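읽는 시간 7분

반바지를 접는 일에 대하여

옷장 정리를 다룬 책은 많지만 반바지에 한 쪽 이상을 내주는 책은 드물다. 티셔츠와 셔츠, 니트, 양말에는 그림까지 곁들인 설명이 붙고, 반바지는 대개 '긴바지와 같은 방법으로 접되 한 번 덜 접는다'는 한 줄로 끝난다. 그 한 줄대로 해 본 사람은 안다. 서랍에 세워 넣은 반바지는 며칠 지나면 옆으로 눕고, 허리 쪽은 두껍고 밑단 쪽은 얇아서 줄이 한쪽으로 기운다. 청반바지는 더 심하다. 천이 뻣뻣하고 주머니와 솔기가 겹치는 자리마다 두께가 다르다.

마리나 바실라키스는 이 문제를 11년째 다루고 있다. 그가 일하는 브레넘은 중고 의류를 들여와 세탁하고 손질해서 다시 파는 가게다. 1층은 매장이고 2층은 작업실이다. 지난해 여름에만 반바지 2388장이 작업실을 거쳐 갔고, 그중 절반 넘게가 데님이었다. 여름옷은 3월에 들어오기 시작한다. 매장에 걸리는 것은 5월부터지만 그 전에 선별하고, 빨고, 말리고, 접어서 선반에 올려 두어야 한다.

"긴바지는 어떻게 접어도 모양이 나와요. 다리가 기니까 접는 횟수로 조절이 되거든요. 반바지는 두 번이면 끝나요. 그 두 번을 어디서 접느냐가 문제예요."

브레넘의 작업실에서는 반바지를 접기 전에 반드시 펼친다. 당연한 말 같지만 집에서는 이 과정을 건너뛰는 사람이 많다. 건조대에서 걷은 반바지를 손에 든 채로 반을 접고, 무릎 위에서 한 번 더 접어 그대로 넣는다. 그러면 앞주머니 안감이 안에서 뭉친 채로 접힌다. 주머니 안감은 겉감보다 얇아서 한번 구겨지면 그 자국이 오래가고, 뭉친 부분이 겉으로 불룩하게 올라온다. 바실라키스는 반바지를 펼친 다음 주머니에 손을 넣어 안감을 바닥까지 밀어 내리는 일부터 한다. 영수증이나 동전은 이때 나온다.

그다음이 솔기다. 바깥 솔기와 안쪽 솔기를 손바닥으로 눌러 가며 허리에서 밑단 쪽으로 쓸어내린다. 세탁기에서 나온 데님은 솔기 부분이 먼저 오그라들어 물결 모양이 되는 일이 잦다. 마르기 전에 잡아당겨 주면 거의 펴지고, 다 마른 뒤라면 분무기로 물을 조금 뿌리고 눌러 둔다. 다림질은 매장에 걸 옷에만 한다.

접는 순서는 이렇다. 지퍼와 단추를 모두 잠근다. 앞면이 안으로 들어가도록 세로로 반을 접어 한쪽 다리 위에 다른 쪽 다리를 포갠다. 이때 뒷주머니가 바깥으로 나온다. 가랑이 부분은 삼각형으로 튀어나오는데, 이것을 안쪽으로 밀어 넣어 전체를 직사각형에 가깝게 만든다. 마지막으로 밑단을 허리 쪽으로 올려 접는다. 바실라키스는 밑단을 허리선까지 다 올리지 않고 허리밴드 바로 아래에서 멈춘다. 밴드 부분은 천이 여러 겹이고 단추까지 달려 있어서 그 위에 밑단이 올라가면 한쪽만 두꺼워진다.

세워 넣을 때는 접힌 쪽이 위로 오게 한다. 허리가 위로 오면 꺼낼 때 밴드만 잡혀서 접은 것이 풀린다. 서랍이 얕으면 한 번 더 접어야 하는데, 데님은 세 번째 접기에서 튕겨 올라오기 쉽다. 그런 서랍이라면 눕혀서 쌓는 편이 낫다고 그는 말한다. 쌓을 때는 허리 방향을 한 장씩 엇갈리게 놓는다. 한 방향으로만 쌓으면 일곱 장쯤에서 무너진다.

벨트는 빼고 접는 것이 원칙이다. 버클이 옆에 있는 옷을 긁고, 가죽 벨트는 접힌 자리가 갈라진다. 다만 천으로 된 끈 벨트가 고리에 꿰매져 있는 경우가 있다. 그럴 때는 끈을 허리선을 따라 납작하게 펴고 끝을 허리 안쪽으로 넣는다. 매듭을 묶은 채로 접으면 그 자리가 눌려서 다음에 입을 때 매듭 자국이 남는다.

색이 바랜 데님을 어떻게 볼 것인가도 작업실에서 자주 나오는 이야기다. 새 옷을 파는 곳이라면 색이 고르지 않은 것은 불량이다. 중고 가게에서는 기준이 다르다. 브레넘은 바랜 자리가 있는 반바지를 세 갈래로 나눈다. 허벅지 앞쪽이나 엉덩이처럼 입으면서 자연스럽게 닳은 것은 그대로 판다. 햇볕에 한쪽만 바랜 것은 값을 조금 내린다. 표백제가 튀어 색이 빠진 것은 따로 모아 덧대는 천으로 쓴다. 구분이 어려운 것도 있다. 그런 옷은 창가로 가져가서 본다. 형광등 아래에서는 누렇거나 푸르스름한 기운이 잘 보이지 않는다.
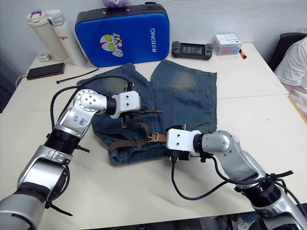
허리 쪽을 앞으로 두고 두 다리를 펴 놓은 청반바지. 군데군데 색이 바랬다.

바랜 것을 막는 방법은 간단하다. 뒤집어서 빨고 뒤집은 채로 그늘에 넌다. 집에서 가장 흔한 실수는 베란다 건조대 맨 바깥 줄에 반바지를 반으로 걸쳐 두는 것이다. 볕을 받는 쪽만 색이 빠지고, 걸친 자리에는 가로줄이 남는다. 바실라키스는 허리에 집게 두 개를 물려 거꾸로 걸지 않고 바로 세워 넌다. 주머니 안감을 밖으로 빼 두면 마르는 시간이 눈에 띄게 줄어든다.

작업실 탁자에 대해서도 물었다. 브레넘은 처음에 드루르카우라는 이름의 나무 탁자를 썼는데, 표면이 거칠어 얇은 옷이 걸리는 일이 있어 바꾸었다. 지금은 매끈한 판을 얹어 쓴다. 높이는 서서 팔꿈치가 편하게 굽혀지는 정도로 맞추었다. 집에서는 식탁이면 충분하다. 침대 위에서 접는 것은 권하지 않는다고 했다. 매트리스가 꺼져서 솔기를 눌러도 힘이 받지 않는다.

서랍에 넣기 전에 한 가지를 더 확인한다. 밑단이 말려 올라가 있지 않은지 본다. 밑단을 접어 입는 반바지라면 접은 것을 풀고 보관해야 한다. 접힌 안쪽에 먼지와 모래가 끼고, 다음 여름까지 그대로 두면 접힌 선을 따라 색이 다르게 남는다. 올이 풀린 밑단은 늘어진 실만 가위로 자르고 나머지는 건드리지 않는다.

철이 지난 반바지는 서랍에서 꺼내 상자로 옮긴다. 브레넘에서는 몰라라는 상자를 쓴다. 뚜껑이 있고 높이가 낮아 선반에 넣기 좋다는 이유에서다. 상자에는 사이즈와 장수만 적어 둔다. 한때는 색과 상표까지 적었지만 아무리 꼼꼼히 적어도 결국 열어서 찾게 되어 그만두었다. 집이라면 식구별로 한 상자면 된다고 한다.

바실라키스가 쉬는 날은 수요일이다. 집에서도 그렇게 접느냐고 묻자 자기 것만 그렇게 한다고 답했다. 아들의 반바지는 의자 등받이에 걸려 있다고 했다.

문의: 드랄틱스 편집부 | © 드랄틱스. 무단 전재 및 재배포 금지 | 맨 위로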